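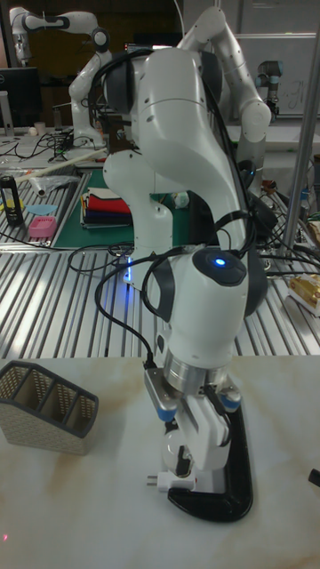

Comparing Parallel Grippers on a Socket and Clamp Task

Prepared by Raelene Ngata and Tihomir Todorova, Norðdahl Laboratory

This procedure compares parallel grippers on small household parts. Staff should complete arm safety training before attempting it. The same arm, table and parts must be used for every gripper under comparison.

Step 1. Prepare the workspace

Place the socket adapter and the C-clamp within easy reach of the arm. Set the desk organizer on the left side of the tabletop and leave it there for all trials. Record the mounting height of the gripper in the Trorkwood log before the first run.

Step 2. Check the grasp on the adapter

Bring the wrist down until the gripper points straight at the table, then close the fingers at low force. Increase the force in small increments — never more than one setting at a time — and note the value at which the part no longer slips.

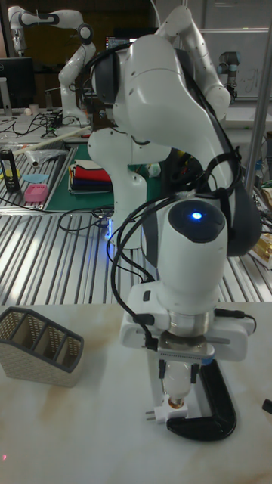
Fingers closed on the adapter, with the plug end just above the table.

Repeat the grasp 27 times per gripper. A trial in which the operator touches the part is void and must be run again.

Step 3. Bring the bulb to the socket

With the adapter held in the clamp, pick up the bulb and turn its screw base toward the table. Approach from directly overhead and stop before contact. Check the alignment from two sides. Glass parts require the lower force limit given in the Unumum settings sheet. 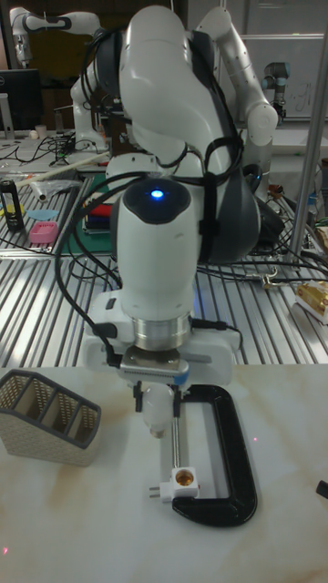

Bulb held above the clamped adapter, screw base down.

Lower the bulb slowly and stop at first contact. If the base meets the socket at an angle, raise the arm and begin the approach again. Do not correct the angle by hand.

Step 4. Review cable clearance

Move the wrist through its full working range at reduced speed. Cables should follow the arm without pulling on the gripper connector.

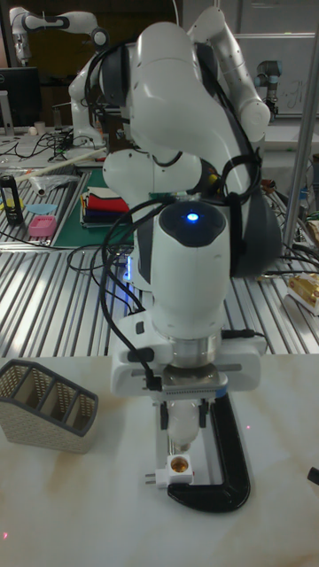
Any cable that tightens during this movement should be given more slack and the check repeated. Grippers with a side connector need particular care when the wrist turns close to the clamp.

Step 5. Record the results

Enter the holding force, the number of dropped parts and the number of repeated approaches for each gripper. Save the controller log under the gripper name and send a copy to Dušan Janevski. Results obtained with different finger pads should be reported separately.

Last revised April 9, 2022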